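How to wrap an awkward present so that it looks as if you meant it

Most wrapping advice assumes you have bought somebody a book. Books are lovely to wrap. They have corners and they stay where you put them. The trouble starts with the teapot, the cuddly hippo, the frying pan and the cushion, and those are the things people put on their wish lists.

I wrapped gifts for a living at the Plurnstead branch of a department store for nine Christmases, under a supervisor called Dolores Tillman, who could wrap a rocking horse and make it look like a slightly larger rocking horse. Much of what follows is hers. The mistakes are mine.

What you need

Paper with a bit of weight to it. The very cheap stuff tears if you look at it with any strong feeling, and the very thick stuff won't fold round anything smaller than a wardrobe.

Sharp scissors, kept for paper. If they have been used to open bacon, find some others.

Clear tape, double-sided tape if you're feeling grand, tissue paper, and ribbon you can tie. Curling ribbon is fine but it does like to end up inside the dog.

A ruler or tape measure, which you will ignore the first time and use the second.

Step 1: Take the price off

Do it now. Warm the sticker with a hairdryer for a few seconds and peel from one corner. If it leaves a gummy patch, a dab of cooking oil on kitchen roll usually shifts it from glass or china. Don't try that on fabric, or you'll be giving your sister a cushion with a stain and a story.

Step 2: Decide whether to box it

Anything breakable goes in a box. Anything with a handle and a spout goes in a box. Soft things can go either way, and we'll come to those.

The box needs to be bigger than the gift by a couple of fingers' width all the way round. Go much larger and you'll be stuffing it until bedtime. A used box is perfectly all right under paper, though run some tape along any split edges first and press down whatever is sticking up, as paper shows every lump.

Scrunch tissue loosely in the bottom, put the gift in, and fill round the sides until nothing moves when you give it a gentle shake. Then tape the box shut. People skip the taping, and then the lid bulges halfway through and they blame the paper.
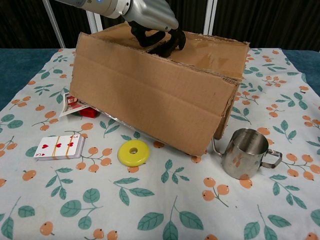 Step 3: Measure before you cut

Wrap the paper right round the box once and allow an overlap of 3 cm or so. For the ends, the paper should come a little over halfway up the side. More than that is not generosity, it's a wodge. If you've ever had an end that looked like a badly packed parachute, you had too much paper, and the cure is to trim it.

Cut in long strokes, with the roll on a hard surface. The bed is comfortable but it will give you a wavy edge and a bad back.

Step 4: The long seam

Put the box upside down in the middle of the paper. Bring one side up and tape it to the box. Fold the raw edge of the other side under by a finger's width, pull it snug and tape it down along the fold. Double-sided tape looks best here. With striped paper, try to line the stripes up. With robins, accept that one of them is going to lose his head.

Step 5: The ends

Push the two short sides in first, so that you have a flap at the top and a flap at the bottom. Crease them with your thumbnail. Fold the top flap down, turn in the edge of the bottom flap, fold it up and tape. Slide the box round and do the other end, which will come out better than the first. Dolores always put the worse end at the bottom of the pile.

Soft things: cushions, blankets, jumpers

Fold a blanket or jumper into a neat block, wrap it in tissue and treat it as a box with poor posture. A sheet of card underneath helps a good deal.

Cushions are harder, being mostly air and opinion. My own method is the cracker. Roll the cushion up, tie it loosely with ribbon, roll it in paper with plenty spare at both ends, and tie off each end. It takes up half the sofa but children adore it. If the cushion won't roll, put it in a fabric bag and get on with your evening.

Bottles

Lay the bottle on its side and roll it up in paper, leaving enough at the base to fold in. Pleat the base in small overlapping folds, working round in one direction, and tape the middle. Gather the top round the neck and tie it. Everyone will know it's a bottle. They would have known anyway.

Ribbon

For a ribbon that crosses on top, measure twice round the box each way and add the length of your arm for the bow. Lay the middle of the ribbon across the top, take both ends underneath, cross them over with a twist, and bring them back up to knot under the first strand. Tie the bow on top of that knot and cut the tails at a slant.

Labels

Write the label before you attach it. Write it before you wrap, if you can, and leave it with the gift. One Sunday I wrapped 16 presents in matching paper without labelling any of them, and my friend Ingrid Esposito's father opened a set of rose-gold hair clips. He was very decent about it and has worn one since, for gardening.

If the paper tears

Small tears can go under the ribbon or the tag. A larger one can be patched with a strip of the same paper cut wide and run all the way round as a band, and you may get compliments on it. Say thank you and move the conversation along.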